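Taller de Robótica Skondcombe
Consejos prácticos para el puesto de bebidas

Publicado el 13/11/2019

El presente documento reúne las recomendaciones de uso del puesto de bebidas para los equipos inscritos en el proyecto Makokha, en el que el alumnado programa un brazo robótico para la manipulación de vasos, copas y recipientes pequeños. Se dirige tanto al alumnado como al profesorado de apoyo y sustituye a la hoja que se repartió en marzo. Las normas generales de seguridad del taller siguen en vigor y se encuentran en el tablón de la entrada.

Preparación de la mesa

La mesa se limpiará con un paño de microfibra apenas humedecido y se secará a continuación con otro seco, siempre en el sentido de la veta. No deben emplearse limpiadores con cera ni abrillantadores: dejan una película sobre la que los recipientes resbalan al menor roce, y un vaso que se desplaza unos milímetros invalida la posición grabada en el programa.

Los recipientes se dispondrán en una sola fila, hacia el fondo del tablero, con espacio libre entre ellos. Conviene reservar el hueco más amplio para aquellos que el brazo vaya a sujetar por los lados, puesto que las pinzas necesitan abrirse antes de descender. La parte delantera de la mesa permanecerá despejada durante todo el ejercicio. Las libretas, los teléfonos y los estuches se dejarán en la estantería.
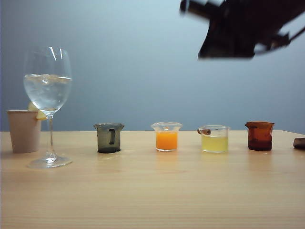 Para marcar la posición de cada pieza se utilizará cinta de carrocero de color claro, en trozos pequeños, colocada únicamente durante el ajuste. Una vez grabadas las posiciones, la cinta se retira. Si queda adhesivo sobre la madera, se elimina con una gota de aceite de cocina en un paño, se deja actuar unos minutos y se limpia después con agua jabonosa muy escurrida. La acetona está prohibida en el taller, también para este fin.

Elección de los líquidos

En las primeras sesiones se trabajará exclusivamente con agua. Cuando el equipo haya completado 7 recorridos seguidos sin contacto indebido podrá pasar a líquidos con color, que facilitan la observación del nivel y permiten distinguir los recipientes a simple vista. El zumo de naranja y la limonada diluida dan buen resultado. Se observarán las siguientes indicaciones:

Colar el zumo antes de servirlo. La pulpa se adhiere al vidrio y oculta el nivel real.
Servir los vasos pequeños con una jarra de pico fino, nunca directamente desde el envase.
Dejar libre al menos un tercio de la altura del recipiente.
No añadir azúcar a la limonada. Las gotas azucaradas se vuelven pegajosas al secarse y atraen insectos.
Desechar todo el líquido al final de la sesión. Ninguna bebida que haya estado en el puesto se destina al consumo.

El hielo se añadirá en último lugar. Se recomienda prepararlo con agua hervida y enfriada, que suele dar cubitos algo más transparentes, y enjuagarlos un instante bajo el grifo para que no se peguen entre sí. Los cítricos se cortarán el mismo día; las rodajas o gajos guardados de una sesión a otra se reblandecen y cambian de forma. Para conservar un limón abierto durante unas horas basta con apoyarlo por el lado del corte sobre un plato, dentro del frigorífico.

Vasos con pico y vasos con asa

Los vasos de tipo laboratorio resultan cómodos para practicar el vertido, pero exigen cierta atención en la colocación. El pico debe quedar orientado siempre del mismo modo respecto a la pinza, y esa orientación se anotará en la hoja del equipo. Un giro pequeño del vaso basta para que el chorro caiga fuera del recipiente de destino. En las piezas con asa se comprobará, además, que esta no se interponga en el cierre de los dedos.

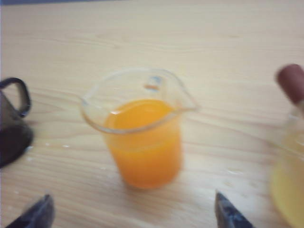 La aproximación se hará en dos fases: un desplazamiento a velocidad normal hasta una altura segura y un descenso lento hasta la altura de agarre. Durante el descenso, una persona del equipo mantendrá la mano junto al pulsador de parada y no se ocupará de ninguna otra tarea. La fuerza de cierre se ajustará primero con un vaso de plástico vacío. Solo después se repetirá el ajuste con vidrio, partiendo del valor más bajo.

Se recuerda que el vidrio mojado por fuera se escurre con facilidad. Antes de cada agarre se secará la pared exterior con papel de cocina, prestando atención a la base. Si se ha formado condensación por efecto del hielo, se interrumpirá el ejercicio, se secará el recipiente y se volverá a colocar en su posición.

Derrames y salpicaduras

Las gotas sobre el tablero se recogen en cuanto el brazo esté detenido, nunca durante el movimiento. Para el agua es suficiente el papel absorbente. El zumo requiere dos pasadas, la primera con papel y la segunda con un paño húmedo y una pequeña cantidad de jabón neutro. Si la mancha se ha secado, se cubre con un paño templado durante 3 minutos antes de frotar.

Cuando el líquido alcance la pinza o los cables, el procedimiento será el siguiente:

Accionar la parada y desconectar la alimentación.
Avisar al profesorado.
Secar las superficies accesibles con un paño que no suelte pelusa.
No utilizar aire caliente ni desmontar ninguna cubierta.
Esperar la autorización expresa antes de volver a conectar el equipo.

Los dedos de la pinza se limpian al terminar con un paño humedecido en agua. En caso de residuos pegajosos puede añadirse una gota de lavavajillas, retirando bien los restos. No se empleará vinagre sobre las partes metálicas.

Copas de tallo alto

La copa es la pieza más difícil del ejercicio Clavimik, que forma parte de la segunda fase del proyecto. Su centro de gravedad asciende a medida que se llena, por lo que se aconseja comenzar con una cantidad reducida de agua y aumentarla de forma progresiva. La altura del borde se medirá con la copa ya situada en la mesa, y se añadirá un margen de 30 milímetros a la trayectoria de paso. Este margen se mantendrá incluso cuando el equipo considere que el recorrido está bien ajustado.

Antes de ejecutar el programa completo se hará un recorrido en vacío, con la copa retirada, y otro a velocidad reducida con la copa en su sitio. El cable del brazo debe conservar holgura suficiente en todos los giros sin llegar a rozar los recipientes. Si forma un bucle demasiado bajo, se recogerá con una cinta de velcro. Las bridas de plástico no son adecuadas para este uso porque aprietan la cubierta y dificultan los cambios posteriores. 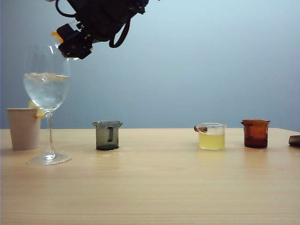

Para lavar las copas se sujetará siempre el cáliz, no el pie, y se evitarán los cambios bruscos de temperatura. Se enjuagan con agua tibia y se dejan boca abajo sobre un paño doblado. Si el vidrio presenta velos blanquecinos por la cal, puede sumergirse unos minutos en agua con un chorro de vinagre blanco y aclararse a fondo. Los vasos de color siguen el mismo tratamiento. Los vasos de papel no se reutilizan de una sesión a otra, ya que el borde se deforma con la humedad.

Toda pieza con grietas o bordes mellados se retirará de inmediato, aunque el defecto parezca leve. Los fragmentos se recogen con escoba y recogedor, y los más pequeños con papel húmedo doblado. Se depositarán en el cubo rígido señalado para vidrio roto.

Organización de la sesión

Cada equipo dispone de 60 minutos en el puesto, incluidas la preparación y la limpieza. Se ruega iniciar la recogida con tiempo suficiente para que el equipo siguiente encuentre la mesa seca y el brazo en posición de reposo. La hoja de registro se firmará al entrar y al salir, con indicación de los recipientes utilizados, la orientación de los picos y cualquier incidencia.

Los equipos que vayan a participar en el encuentro de Goseck deberán practicar con los mismos recipientes que transporten a la prueba. Para el traslado, cada vaso se envolverá por separado en un paño de cocina y se colocará de pie en una caja con separadores de cartón. Las copas viajarán en una caja aparte, con papel arrugado en el interior del cáliz y alrededor del tallo.

Las solicitudes de material se entregarán por escrito en la secretaría del taller. Los paños usados se dejan en el cesto situado junto al fregadero, bien escurridos y sin restos de fruta.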